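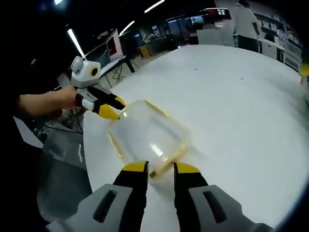
3. Getting a Clear Tub Ready for Use

Search the guide Enter keyword Go

I wrote this section after setting up far more of these tubs than I ever planned to, first for the parts shelves at Burnalstead and then for my own garage (my family has opinions about that). It covers the plain rectangular see-through tub with the pale yellowish rim, the one you see lying on the white round table. If you bought the Gisteline set with the drawer inserts, you want section 4, although steps 1 to 6 are the same for you.

You'll need a table with some open space, a soft cloth, dish soap, a roll of label tape and a pencil. I love a round table for this job, by the way. You can work your way around it with tubs in every direction and there's no corner waiting for your hip!

3.1 Unpacking and checking

1. Take the tubs out of the shipping carton one at a time. They nest tightly, and if two are stuck together don't yank. Twist one a little, wait for the air to get in, then pull.

2. Set each tub down on the table and look it over in good light. Overhead lights are great for this. They show up as soft white reflections on the walls, and if you turn the tub slowly you can watch the reflection slide along. A crack breaks it into a jagged line. A scratch only makes it wobble.

3. Run a fingertip along the whole rim. You're feeling for nicks or a rough seam. A bit of roughness at one spot can be rubbed down with fine sandpaper, but anything that catches a fabric thread goes back to the store.

4. Check the rim for marks. Faint brownish ones show up easily on that pale color, and I've had plenty. Try the cloth and soap first, then baking soda mixed to a paste. If the mark is still there after both, I leave it alone and turn that side toward the wall.

Note: The yellowish tint on the rim is not dirt, so please don't do what I did and scrub it for half an evening. Gerasimos Gavalas stood there and watched me the entire time before he said anything.

CAUTION: Keep acetone, paint thinner and any spray with a strong solvent smell well away from clear plastic. It goes cloudy and it stays cloudy.

3.2 Washing and drying

5. Wash the tub by hand in warm water with a drop of dish soap. Use the cloth for the walls and an old toothbrush under the rim, where dust from the carton likes to sit.

6. Rinse, shake, and stand the tub upside down on a towel with one end propped up on a pencil. Leave it overnight if you can stand to. I usually can't, and I dry the inside with a second cloth – works fine, just leaves a bit of lint.

CAUTION: No dishwasher. The bottom will bow, and then the tub rocks on the shelf forever.

3.3 Deciding what goes in

This is the part people skip, and then I get an email. A clear tub is wonderful for things you recognize by sight, like yarn, brushes, cable ties, kids' blocks. It's a poor choice for paper, which curls, and for a mix of tiny screws, which just look like gray gravel from the side.

7. Put everything you mean to store out on the table before any of it goes in the tub.

8. Make one pile per tub. If something doesn't belong in any pile, put it on a chair and deal with it at the end. (My chair gets pretty full.)

9. Set the heaviest things on the bottom, along the middle. Long items go in flat along the length of the tub.

10. Stop filling a finger's width below the rim. I know it looks like there's room for more. There isn't, or there is until you try to put the lid on and something goes ping across the floor.

Note: Emiliano Zúñiga fills his with the tub tipped at an angle, propped against a book, so that long brushes slide down to one end. I was skeptical, but for anything with a handle it's faster than my way. Lower it flat again slowly once you've finished.

3.4 Labels

11. Choose one short side and put the label there on every tub you own. It doesn't matter which short side so long as you stick to it.

12. Wipe the spot with a dry cloth, press the tape on from the center outward, and hold it for a slow count of 24. The Ledesma tape is the one I use. The cheap roll I had before it peeled off by May.

13. Write the number in pencil on the underside too. Mine are numbered up to 43, and when a label does come off I can still find the tub in my list without emptying it.

Note: Don't write on the rim with marker, not even the kind that says it washes off.

3.5 Moving and stacking

14. Lift with both hands, palms under the bottom. The rim will hold the weight of an empty tub perfectly well. A full one flexes, and you'll feel it go in the middle.

15. Clear the floor between the table and the shelf before you carry anything. Look for cables in particular – they like to run right along where you want to put your foot, and with a loaded tub in your arms you can't see down there at all.

16. Stack full tubs three high at most. Empty ones can be nested as tall as you like, with a strip of paper between each so they come apart again without the twisting routine from step 1.

CAUTION: Don't leave tubs in a sunny window or on top of a radiator cover. The walls get brittle and they'll split at the corners the first time one is dropped.

3.6 If something isn't right

The lid pops up at one corner. Take out whatever is tallest and try again. If it still pops up empty, press the rim flat on the table for a minute or two with both hands, then work your way around it with your thumbs.

The tub rocks. Check for a pebble of packing foam stuck to the underside. It has been that for me nearly every time.

The walls look hazy after washing. Soap film. Rinse again with a splash of white vinegar in the water and dry with a fresh cloth.

Two tubs won't come apart. Put cold water in the inner one, stand the outer one in warm water, and give it a few minutes before you twist.

Replacement lids are sold on their own by Wolta under part number 699, and they fit the older tubs as well as the new ones. Order the tape at the same time, you'll run out.

Section last updated Aug 7, 2019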